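Über uns

Schön, dass du hergefunden hast! Ich schreibe diese Seite jetzt zum dritten Mal neu, weil mir die ersten beiden Fassungen zu sehr nach Prospekt klangen. Also erzähle ich einfach, wie es bei uns zugeht.

Brumovora ist eine kleine Schule für Floristik und Raumschmuck in Ludau, gleich hinter der alten Mühle (wer mit dem Bus kommt, steigt an der Brücke aus und geht den Hang hoch, am besten nicht in den guten Schuhen). Angefangen habe ich mit Abendkursen in meiner eigenen Küche. Meine Familie hat damals viel Geduld mit mir gehabt, im Spülbecken standen ständig Eimer mit Dahlien, und irgendwann wollte halt jemand wieder Nudeln abgießen. Am 2. März 2019 haben wir dann in Ludau aufgesperrt, mit 160 Quadratmetern, einem undichten Dachfenster und viel zu wenig Stühlen. Das Dachfenster ist inzwischen dicht!

Heute laufen bei uns 7 Kurse im Halbjahr, vom Schnupperabend bis zum langen Kurs, der im Juni endet. Da kommen Leute, die später in einem Laden arbeiten wollen, und Leute, die einfach mal etwas mit den Händen machen möchten. Ich mag diese Mischung sehr. Am ersten Abend redet meistens nur eine Ecke, am dritten muss ich schon laut werden, damit mich überhaupt noch jemand hört.

Wir arbeiten mit frischer Ware und mit Kunstblumen. Über die Kunstblumen rümpft mancher die Nase, das kenne ich, ich war früher genauso. Aber zum Üben sind sie wunderbar — man kann einen Strauß zwanzigmal aufmachen und neu binden, ohne dass einem die Hälfte wegknickt. Und für Schaufenster, Wartezimmer oder Bühnen werden sie sowieso ständig verlangt.
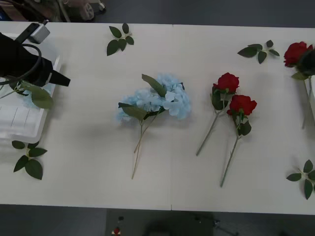 Kunstblumen und einzelne Blattzweige auf der weißen Arbeitsfläche

Die frischen Sachen holen wir, solange es geht, bei der Gärtnerei Daler. Im Winter wird das schwieriger, da binden wir viel mit Koniferen, Zapfen und allem, was der Garten noch hergibt. Rosen im Januar gibt es bei mir nicht, da bin ich stur. Trockenblumen hängen bei uns das ganze Jahr von der Decke, und wer größer ist als ich, bekommt gelegentlich Strandflieder ins Gesicht. Bisher hat es jeder überlebt.

Ein paar praktische Dinge noch, nach denen ich oft gefragt werde. Werkzeug stellen wir, ein eigenes Messer darfst du natürlich mitbringen. Vorkenntnisse braucht nur, wer in den Aufbaukurs »Chaiyaporn« will, dort geht es um Girlanden und gesteckte Blütenketten, und das ist wirklich Fummelarbeit. Der Schnupperabend kostet nichts außer dem Material. Gutscheine haben wir auch, die liegen vorne am Tresen oder kommen mit der Post.

Wenn du unsicher bist, welcher Kurs passt, schreib mir oder komm vorbei, meistens ist Kaffee da. Parken bitte unten am Sportplatz — die Einfahrt oben gehört den Nachbarn, und die brauchen sie wirklich.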